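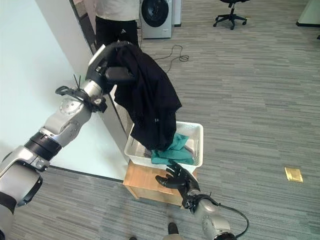 How should clothes be sorted before they go back into a bedroom closet? By fabric weight first and by color second, according to a care guide released by Holtby.

PALTSTEAD, 15 Sep 2022 – Holtby, the home textiles and storage company, has published edition 2 of its bedroom laundry guide. The guide covers sorting, folding and short-term storage of everyday garments and replaces the edition issued in May. It draws on a survey of 1424 households in the Paltstead area.

The main change concerns the bed as a work surface. Respondents named it most often as the place where clothes are laid out. The guide now recommends a clean, light sheet, pulled flat, with one garment handled at a time.
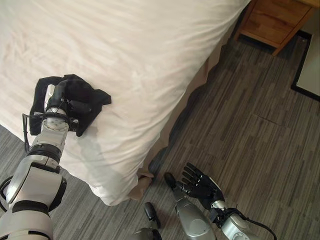
Black cloth on a white bed sheet.

Dark fabrics should be opened fully before folding – lint and loose threads are easier to find on a flat panel than in a bunched one. Sleeves go in first, then the hem is brought up to the collar. Knits and stretch fabrics are to be lifted with support under the seams, as hanging by a single point can pull the shoulder
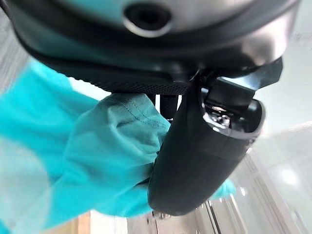

out of shape. Small items are folded last and placed on top.

A second section deals with baskets and boxes. Ventilated baskets are advised for clothes in transit, and divided boxes for items kept longer than a week.
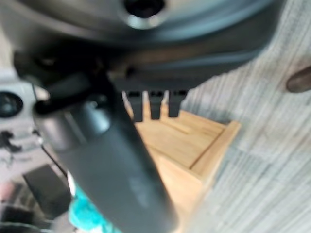

One Paltstead tenant who tested the draft told Holtby that the folding order was easy to follow, but that the section on divided boxes assumed more floor space than most bedrooms have. A chapter on small rooms is planned.

Over 4000 printed copies are available from Holtby and from Cuevas stores.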